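Drastex > Products > Simulation > Street Library
Products Pricing Support Partners Log in

Drastex
Grisach, our simulated street environment for sidewalk delivery robots, opens to new customers in June. This thread summarizes what the service includes, what it costs to try, and where its present limits lie.
14 shares

Drastex
The service is intended for teams that need to test navigation software before a robot is placed on a public street. Customers upload their own control stack, select a route, and receive a full log at the end of each run. No hardware is required.

Drastex
Routes are built from ordinary downtown elements: curbs, columns, street lamps, benches and pedestrians. Strong shadow across pale concrete remains a common source of false obstacle reports, and the office district gives that problem a good deal of space.

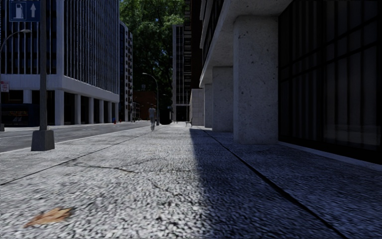

Lapointe
We tried the office district during the preview period. Our planner slowed down at every hard shadow edge, so the test was useful to us. Can the sun position be changed during a run, or only before it starts?
2 replies

Drastex
Thank you for the question. At present, the sun position is set before a run begins. A setting that changes it over the course of a run is in development, and existing customers will receive it at no added charge.

Drastex
The same district includes open paved areas, where a robot has fewer walls to use as reference points. Position estimates tend to drift in such places. Customers may compare the estimated path with the true path at any moment in the log - the two are stored together.
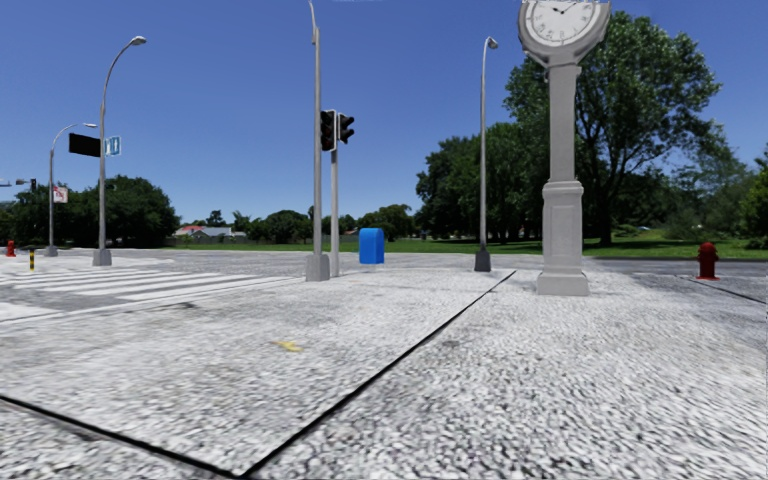 Plaza with post clock, signal pole and mailbox, Grisach street library.

Drastex
Pricing is by the simulated hour. A trial account includes 20 hours and does not require a contract. The standard plan includes 200 hours each month, and unused hours carry over to the following month only.
2 comments

Drastex
Several limits should be noted. Rain and snow are not yet offered. Wheel slip is modeled in a simple way and should not be relied upon for braking studies. Results from Grisach do not replace supervised testing on real streets, and our terms of service state this plainly.

Drastex
Crossings are supplied as separate short routes, so that a team may repeat a single approach many times without running the entire district. Start point, heading and speed can be varied between repeats.

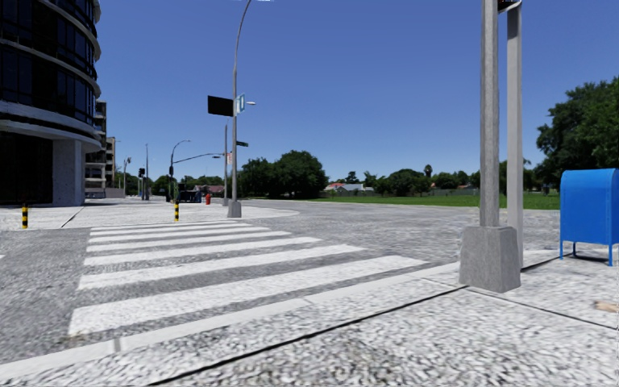
Marked crossing at a street corner, with the lawn beyond the road.

Drastex
Log files open in the Hulov viewer, which is included with all accounts. Customers who prefer their own tools may export the raw data. Trial requests are accepted through the Products page, and replies are normally sent within 2 business days.
20 shares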